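Newsroom > Press Releases > Healthy Aging

Hastgate Opens Walking Program for People Who Have Been Meaning To

HASTGATE, March 8, 2024. Babalola Health today opened enrollment for Wimine, a free walking program for residents over 65, including those who bought good sneakers two winters ago and have kept them very clean.

Wimine grew out of a survey of 1291 older residents. Of those, 798 said they intended to walk more. The survey also asked when they planned to start, and "soon" was the most popular answer by a comfortable margin.

Members meet in small groups, five mornings a week, on flat routes with benches. The longest route takes an hour at the pace of the slowest walker, a position for which there is already some competition. A nurse checks blood pressure before the first outing and again after six weeks. Stopping to talk is allowed and does not count against anyone.

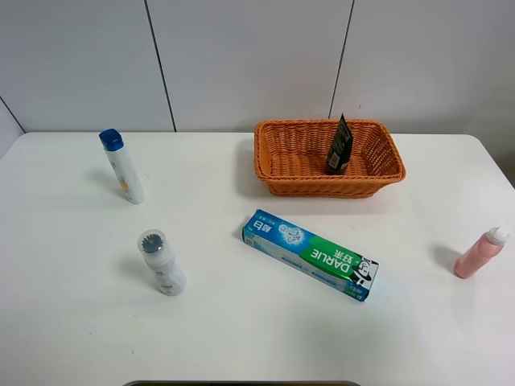 Step counts are kept by Steltix, a simple clip-on counter lent to each member at no charge. It does not buzz, offer praise or ask for a password. Babalola Health makes no promise that Wimine will add years to anyone's life, though it should take care of a few mornings.

Walks begin in June. Enrollment is open now at the Babalola Health front desk, which can be reached on foot.

Contact: Babalola Health Press Office, Hastgate | © 2024 Babalola Health | Back to top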